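Magnesium questions, answered by me

I've been selling the Govix magnesium powder out of the shop in Prurkby for long enough that I get the same questions over and over, at the counter and in my inbox, so I finally sat down and typed up my answers. I'm a shopkeeper who reads a lot of labels. I'm not a doctor, and if you take prescription medicine or have anything going on with your kidneys, please talk to your doctor or pharmacist before you buy anything from me. I mean that! I've sent people home without a tub before and I'll do it again.

Last updated Monday, September 7, 2020

Which kind of magnesium is in it?

Citrate. It's the one most people have heard of, it dissolves pretty well, and it has a slightly sour taste that goes fine with lemon or orange juice. We used to carry an oxide tablet too, but it was a big chalky thing and hardly anyone came back for a second bottle, so I let it go in May.

Can't I just get magnesium from food?

Sure, and I'd start there. Pumpkin seeds, almonds, spinach, black beans, whole wheat bread, even dark chocolate (you're welcome). I eat a handful of pumpkin seeds most afternoons and I'd do that even if they had no magnesium in them at all. If you eat a lot of that kind of thing already, you may not need a supplement, and I'm happy to sell you the seeds instead - they're on the shelf by the door.
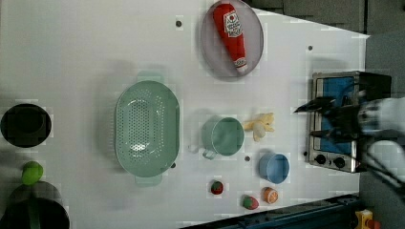 What I'd say is keep an eye on what you're eating for a week or so before you decide. Write it down on the back of an envelope if you have to. Most of the folks who do this find they eat the same six dinners on a loop, me included, and then it's pretty easy to see if there's anything green in there.

How much should I take?

Whatever the label says, and no more. There's a scoop inside the tub, usually buried at the bottom, so dig around with a clean spoon before you email me that it's missing. Use it level, not heaped. And count up anything else you take that has magnesium in it, like a multivitamin or certain antacids, because it all adds up and people forget about the antacids.

Morning or night?

Either one. I take mine after dinner because that's when I remember. Some people find it sits better with food, and I'm one of them. If you're on thyroid pills, some antibiotics or the bone medicines, magnesium can get in the way of those being absorbed, so you need to leave a gap, and your pharmacist can tell you how long for your particular prescription. Don't guess on that one.

Will it help me sleep? What about leg cramps?

I get asked this more than anything. What I can tell you is that magnesium contributes to normal muscle function, and that's the wording on the tub too. I've had customers tell me they sleep like a log and I've had customers tell me they noticed nothing at all. I'm not going to promise you anything. If your cramps are bad or they're new, go get them looked at.

My stomach didn't like it. Is that normal?

It can happen with citrate, yes, and mostly it means loose stools (sorry, but you asked). Stop taking it and let things settle down. If you want to try again later, take it with a meal and start with less than a full scoop. If it keeps happening, it's not for you, and that's fine.

How do I mix it without lumps?

Powder first, then a splash of warm water, stir till it quits fizzing, then top it up with cold. If you go straight in with ice water you'll be chasing little clumps around the glass. I wouldn't put it in hot coffee. I tried it once and the taste was awful.

It also goes in smoothies, and I've had a lot of mail about that.
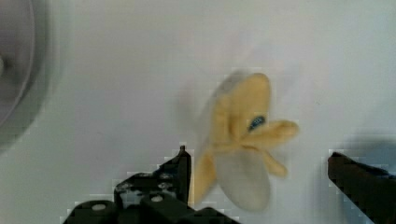 Telmo Benítez wrote in to say that he puts his in last, after everything else is blended, and gives it just one short pulse: "If I add it at the start, the fizz pushes the lid up and I'm wiping down the cabinets." He uses plain yogurt and frozen berries and says the sourness disappears completely. I've tried it his way since and I'm a convert, though I'd go easy on the berries if yours are tart.

Leandro Toledo asked if the powder could go into muffin batter. I don't know! I've never baked with it, and the maker doesn't suggest it, so I'd leave it out of the oven and drink it.

Can my kids have it?

The tub is labeled for adults, so no, not from me. Ask their pediatrician. Same answer if you're pregnant or nursing: ask first. And keep it up high, with the lid on tight.

How do I store it?

Somewhere dry, so not above the stove and not in the bathroom. It pulls in moisture and sets like a brick. The little packet in the tub is there to keep it dry, so leave it in (and don't eat it, please). If the seal under the lid is broken when it gets to you, don't use it. Send me a photo and I'll mail you another one.

Where do you ship?

Anywhere in the country. Orders leave the shop twice a week, and if you're in Brelbridge or Villanueva you can pick yours up at the Saturday market and skip the postage. Put "pickup" in the notes box when you order or I'll mail it out of habit.

What if I have a question that isn't here?

Email me, or call the shop and ask for extension 428. If I'm with a customer it goes to the machine, so leave your number slowly and say it twice.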